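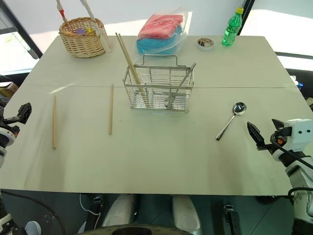

桌上的金属丝餐具筐，筐里斜插着一双木筷。

Briseddale餐具厂开放日参观记

冯建华

8月的开放日是Briseddale餐具厂今年对外开放的第二次，上一次在春天，我没赶上。报名在网上进行，每场限200人，分成小组进厂。我和同事傅奕辰排在上午第二组，2026年8月19日一早从城里坐班车过去，路上走了一个多小时，最后一段是沿河的老路，正在修，车开得很慢。

厂门口登记，领一张纸质胸牌和一双鞋套。带队的是生产科的一位女师傅，姓范，在厂里做了很多年。她先讲了几条规定：车间里不能跑，不能伸手碰传送带，刷漆间不能进，只能隔着玻璃看。

第一站是原料棚。竹子从山里收来，按粗细和竹龄分堆，每堆前面插一块牌子，写着进场日期和产地。范师傅说做筷子用的毛竹一般要四年以上，太嫩的收缩大，做出来容易弯。棚子后面是蒸煮池，当天停着没有开，池边还有一股酸味。蒸煮是为了去掉糖分和虫卵，之后要进烘房，含水率降下来才能开料。

烘房隔壁是开料车间，声音很大，进去之前每人发了一副耳塞。竹筒先锯成段，再剖成条，经过一台四面刨，出来就是方形的筷坯。机器上贴着Cirneo的铭牌，是前年换的，旧的那台还放在墙角，准备以后拆零件用。木筷走另一条线，用的是整方的木料，工序少一些，但挑料更严，有节疤和裂纹的都要拣出来。拣出来的料送到锅炉房烧掉，烘房用的热就从那里来。

打磨车间在二楼。筷坯放进滚筒，加砂和水一起转，转的时间按木料的软硬来定。筷头和筷尾要另外上机，头部磨圆，尾部倒角。几位工人坐在窗边做最后一道手检，把筷子放在平板上滚一下，弯的会跳。傅奕辰试了一把，挑出两根，师傅复查后说其中一根是好的。

中间休息十五分钟，在食堂喝茶。墙上挂着厂史，最早是一个乡办的竹器社，只做筛子和蒸笼，后来接了外贸订单才改做筷子。有一张老照片是社员在晒竹片，下面的说明写着十二月，年份已经看不清了。

休息之后看金属件车间，这部分比我想的小。厂里做沥水筐和筷笼，钢丝是外面买来的，在这里校直、剪断、点焊，再送到邻县的电镀厂去处理。焊机一次压一排，工人把横丝摆进模具，踩一下踏板。成型后的筐要量口沿的平整度，不平的放在桌上会晃，退回去重新校正。有人问为什么筷笼不用塑料，范师傅说塑料的也做过，走量不错，后来模具坏了，算下来不值得再开一副，就停了。

包装线上那天装的是Skillero牌的家用套装，一盒十双，出口的和内销的用不同的纸盒。班长说这个型号一班装2,000盒，赶货的时候另外加人。我们看到的时候在换标签纸，机器停了一会儿，大家就站在旁边等。

最后一站是样品室，也是门市部。柜子里按年份摆着历年的款式，早期的漆筷颜色很重，近几年多是原色，只上一层薄油。一共登记在册的样品有1,210种，能买到的只有靠门那两排。价格比超市低一些，次品另放一筐，论斤卖，买的人最多。我买了两双木筷和一个沥水筐，傅奕辰买了一把竹夹子和一包次品筷，说拿回去给阳台上的番茄搭架子。

关于保养，样品室的人讲得很细，我记了几条。新筷子第一次用之前拿热水烫过，擦干后再放。不要整夜泡在水池里。洗完头朝上插进通风的筷笼，底部不能积水。原色木筷用半年左右就该换，表面起毛或者有黑点的不要再留。

整个行程两个小时出头，讲解清楚，车间也没有为了开放日特意停产。不足的地方是二楼通道太窄，前后两组碰在一起时要侧着身子过，后面的人听不见讲解。食堂中午对参观者开放，四个菜的套餐，要提前在登记处买票，我们不知道，只好到镇上去吃了面。

下一场开放日定在12月，报名办法不变。从城里去的话建议坐班车，厂门口停车位很少，路又在修。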